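Kumville House Shared Dining Room
Table and Seating Safety Check, with comments
January round, filled in before the evening meal

Welcome back, everyone, and thank you for putting up with my handwriting on the last one. I have typed this one up so it can go on the house page next to the kitchen check, and I've left my comments under each item as usual. If you are new to Kumville, the marks are simple: OK means leave it alone, WATCH means keep an eye on it until the next round, and FIX means it goes on the repair list in the hall cupboard. I go on a bit in the comments (I know, I know), so skip to the list at the bottom if all you want is the jobs.

Room checked: small dining room, ground floor, the one off the Plollau corridor
Tables checked: 4
Chairs checked: 10

1. Floor clear of trip hazards
OK
Rugs are flat, and the one by the door has finally stopped curling at the corner now that it has spent the holidays under a stack of atlases. Please keep school bags on the hooks. I moved two of them this time, and I'm getting to an age where I would like to see the floor before I meet it.

2. Tables steady, no rocking
WATCH
Three are solid. The long table by the radiator has a small wobble if you lean on the corner nearest the window. I folded a bit of card under the foot and it settled down nicely, but card doesn't last, and we have had soup on that floor before. A proper screw-in foot would be much better.

3. Table edges and tops free of splinters
OK
I ran a cloth over all of them, edges first, then the undersides where people's knees go. Nothing snagged. There is one rough spot under the long table that I sanded down while I was there. It took two minutes and I felt very pleased with myself for the rest of the afternoon.

4. Chairs sound, all joints tight
FIX
One chair has a loose back rail. It is the one with the green cushion, and I have turned it to face the wall with a note on the seat. Please don't sit on it, however tempting the cushion is! The other nine are fine. I sat in every one and rocked about, and a couple of them creaked at me, but a creak on its own doesn't worry me.

5. Glasses free of chips and cracks
OK
My fussiest item, as regular readers will know. Hold each glass up to a window and turn it all the way round, then run a dry cloth around the rim, never a bare finger. If the cloth catches, the glass goes in the bin marked for broken glass, wrapped in newspaper first. We lost 2 this way in the fall and I didn't mourn either of them. None to throw out this round.

While we are on glasses, a word about where they go. They should stand beyond the top of the placemat or well to the side of it, and if you are setting up for several people at once, put them down one at a time. I have seen folks carry four with their fingers pushed down inside, and apart from the fingerprints, that is how rims get knocked together.
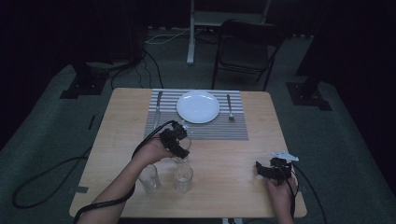

Item 5, small square table: three glasses standing off the mat, plate and cutlery on it.

Glasses left standing close together near the front of a table are easy to catch with a sleeve, so pairs like that should be moved apart or taken to their places before anyone sits down. Leave a gap you could slide your hand through. I also like them back from the edge by a good hand's width, and if that sounds like too much room, try it once with a tired six-year-old at the table and see how you feel.

6. Plates free of chips, flat on the mat
OK
Press lightly on opposite sides of the rim. If it rocks, there is a crumb under the mat or the plate has warped, and it is nearly always a crumb. The plain white ones have held up beautifully, and I would happily buy more of the same when the time comes.

7. Knives and forks laid safely
OK
Blade end and tines pointing away from the person sitting down, handles toward them, and no handle hanging over the edge of the table. Our Ambaye guests lay the knife on the left and the fork on the right, and some of the rest of us do it the other way round, and I want to say once more that this checklist has no opinion on the matter. Either side is safe. Sharp kitchen knives are another thing entirely and stay in the block.

8. Placemats lying flat
OK
The gray and white striped mats lie nice and flat. A mat should sit wholly on the table, with no corner drooping over where a small hand might pull it, plate and all. If one has been folded in the drawer, roll it the opposite way for a minute before you use it.

9. Lighting
WATCH
The room is on the dim side in the late afternoon, more than I remembered. I could see well enough to lay a table, but I took the glasses over to the window to look for cracks and I would ask you to do the same. A brighter bulb in the middle fitting has been requested. The request is number 208 in the repairs book, in case anybody wants to add a friendly nudge beside it.

10. Walkway to the door and the extinguisher
OK
Both clear. The serving cart had crept in front of the extinguisher again, and I crept it back. Its place is beside the Petance cabinet, where I've put tape on the floor.

Jobs from this round
Back rail on the green-cushion chair: FIX
Screw-in foot for the long table: WATCH, foot to be bought
Brighter bulb, middle fitting: WATCH, already requested
More newspaper for wrapping broken glass: whoever has some, please leave it in the hall cupboard

Next round is in February, same time of day, so I can see whether the light has improved. If you spot something before then, write it on the sheet inside the cupboard door and tell me which table it was. "The one by the wall" describes three of them.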